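Friday, shop notebook
By: Parks electrical, bench 2

Print | E-mail this page

Path lights, Curari Park — driver settings before the council report

The council item covers the dimming schedule for the lower path only. The Buzatu Street entrance stays at full output all night and isn't part of this entry. There are 112 fixtures on the lower path, all with the same Inditz driver. Factory output is 700 mA. The proposed late setting is 300 mA from 11 p.m. until the morning step-up.

Ran one fixture from spares on the bench supply. Startup at 700 normal, no flicker. Stepped down to 300 over the control line: clean transition, driver settles in under two seconds. Stepping back up is slower and overshoots slightly on the meter. Not visible by eye.

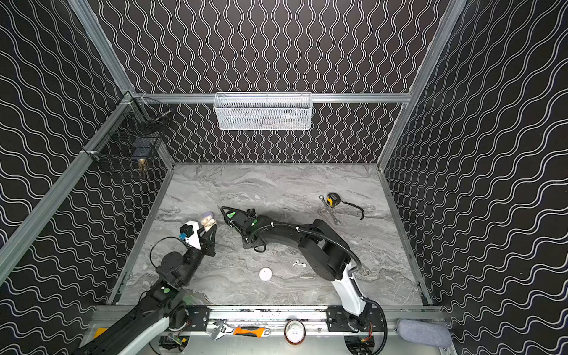
Workcell with the mesh baskets on the rails.

Second fixture was a pull from the path, lens yellowed, gasket flat on one side. Same behavior electrically. Light output is clearly lower than the spare at both settings, so the report should not quote bench readings from a new unit as if they applied to the whole path. Suggest a line saying field readings to follow.

Control line length is still the open question. The worst leg runs around 100 m from the cabinet to the last pole, with two splices we know of. Simulated it with a reel of the same cable. Signal at the far end is low but inside the Inditz limits. Added a bad splice on purpose (loose terminal) and the driver dropped to its default, full output. Acceptable as a failure mode. It should be stated in the report, as residents on that side asked about lights going out.
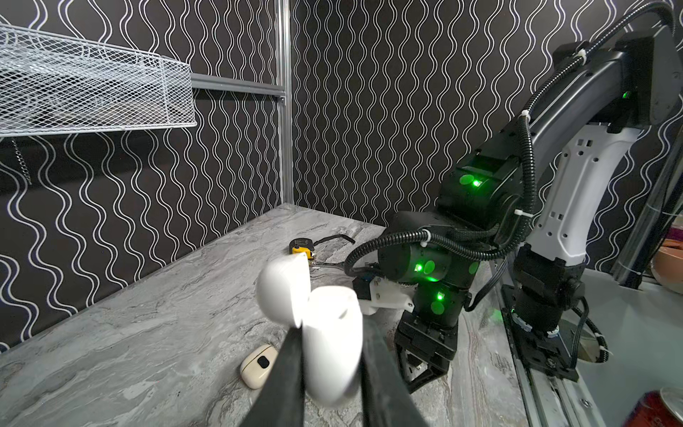

Schedule controller

The Plellness unit in the cabinet holds two schedules, weekday and weekend. The draft resolution has three, counting event nights. Options:

1. Manual override by the duty crew on event nights. No cost, depends on someone remembering.
2. Second controller on the event circuit. Needs cabinet space we don't have without moving the irrigation relay.
3. Firmware update. Plellness lists one for this model, not tried here.

Planning staff prefer 3. I would write up 1 as the interim measure and leave 3 pending a bench test. Clock drift on our unit is small, but it does not hold time through a power cut longer than an hour. Backup cell is probably dead — order one. 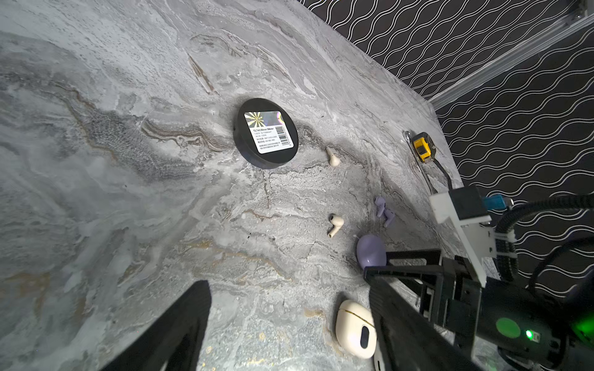

Tape roll on the marble top.

To do before the report goes to the clerk:
- repeat the step-up test with the cover closed and the driver warm
- open both splices on the long leg and re-terminate
- light readings at the footbridge, full and dimmed, same poles each time
- ask whether "11 p.m." in the resolution means start of fade or end of fade

Last updated: Friday, 4:10 p.m.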